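Mutura Shared Offices
Desk and Kitchen Assistant (part time)

Published 1 March 2018

Mutura is renting desks to small companies and to people who work alone. We have one floor in the Dudov building, with 202 desks in light wood cubicles, a kitchen and two meeting rooms. We are looking for one person who will take care of the desks in the evening, after most members went home.

It is a calm job, and it suits somebody who likes to see a place in good order. You do not need experience in cleaning or in offices. We will show you everything in the first week.

The hours

You work five evenings a week, 2 hours each evening, beginning at 6. The contract is until the end of November and can be made longer if both sides are happy. Most of our members leave before you start, but a few stay late, and in this case you simply do their desk last or leave it for the next evening.

What you will do

Walk through the cubicles in your section and clear what is left on the desktops. Cups go to the kitchen. Coasters stay on the desk, wiped on both sides.

Collect drink bottles. A bottle which still has its cap on and something inside belongs to the member, so please leave it standing. An empty one goes to the recycling, with the label on. Our recycling company, Nutano, takes them like this.

Leave personal things in their place. Our members bring plush toys, photos and plants, and they notice when these are moved. You may lift a toy to wipe under it, but put it back with the face to the same side as before.

Wipe the desktop with a damp cloth, also along the front edge, where the hands rest and the wood becomes dirty first.

Report anything broken in the notebook in the kitchen. You do not have to repair it.

Usual things on a desk: a gray cup, a bottle, a toy. 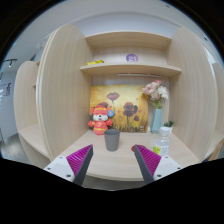
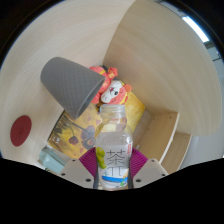

What we offer

A paid first week of training, and a bonus of 1,000 at the end of the contract — it is paid together with the last salary. You get your own locker, work gloves if you wish them, and free tea and coffee from the kitchen. On evenings when you work you can also use any free desk before your shift, for example to study.

What we ask from you

You should be on time and careful with the belongings of other people. Basic English is enough, as the notebook is written in short sentences. The work is mostly standing and walking. You must be 18 or older.

How to apply

Write us a short letter, one page or less, and tell which evenings are difficult for you. A resume is welcome but not necessary. Bring the letter to the Mutura reception, or leave it in our mailbox at the Cheon Street entrance — please write "Desk assistant" on the envelope. We answer every letter, also when the answer is no.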